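**Progress report to the Flendis fund, November: open day at the Groddale hall**

Prepared by Miloslav Havlíček, with notes from Han-gyeol Pyo and Montserrat Ventura

Dear Mr. Kang,

In the last report I promised to write separately about the open day, and I do it now while my notes are still fresh. The budget table will follow with the regular report, but the main cost is already known and I give it below.

## Who came

We received 80 visitors in two groups, one in the morning and one after lunch. We had planned for 50, so the second group was too large for the space next to the work tables, and people at the back did not see well. Most of the guests came from small packing and repair companies in the region. There were also teachers from the technical school in Burkar, who asked for the longest talk of the day and stayed until we closed the hall.

Joon-young Yeon welcomed both groups and explained what the money of the fund is used for. His introduction was planned for ten minutes and took twenty-five. I mention this only as it made the first demonstration start late.

## The demonstration

We decided to show the block sorting task and to leave the cable task for the spring. The cable task is more interesting for companies, but it is still not stable enough to run before guests. With the blocks, the visitor can understand the work in a few seconds, and the colors make it easy to follow what the arm should do next.

The program was the same one we use in daily work. Han-gyeol ran it at normal speed in the morning. After lunch she used a slower setting, and the questions became better, as people had time to watch how the arm comes down to the table and how the gripper turns before it closes.
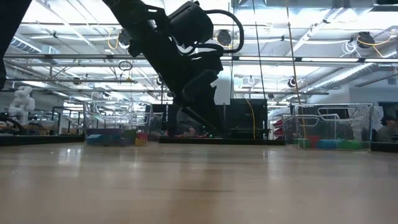
The arm stopped by itself 2 times during the day, both times in the morning group. The first stop was our mistake: a safety limit was still set from an older test. The reason for the second stop is not clear to us yet. Han-gyeol has saved the log and is comparing it with the logs from October. In both cases the restart went without trouble, and the visitors did not seem to mind. One gentleman from Munro told me that he trusted the demonstration more after he saw it stop.

## Questions from visitors

Montserrat wrote down the questions. The most frequent one was about price, and we could not answer it well. We know what our own equipment cost, but a company would need a different arm and somebody to install it. I would like to prepare one page on this subject before the next visit, and I ask for your opinion if the fund wants to see it first.

Other questions that came more than once:

- How long does it take to teach the arm a new object?
- Can one person look after several tables?
- What happens if a part is transparent or very shiny?

For the third question we have only partial results, and we said so.

## Costs

The open day cost 1860 euros in total, including food, printed sheets, the rental of chairs and the bus from Burkar. This stays inside the amount agreed for public activities. The bus was more expensive than in our estimate, and the printing was cheaper.

## Next steps

The Munro company asked for a private visit in order to bring their own parts. Joon-young will answer them when the second stop is explained. For the next open day we want three smaller groups and a screen at the back of the hall, so that everybody can see the table. Montserrat is already asking for prices for the screen.

Please let me know if you need the list of participating companies together with the budget table.

With kind regards,
Miloslav Havlíček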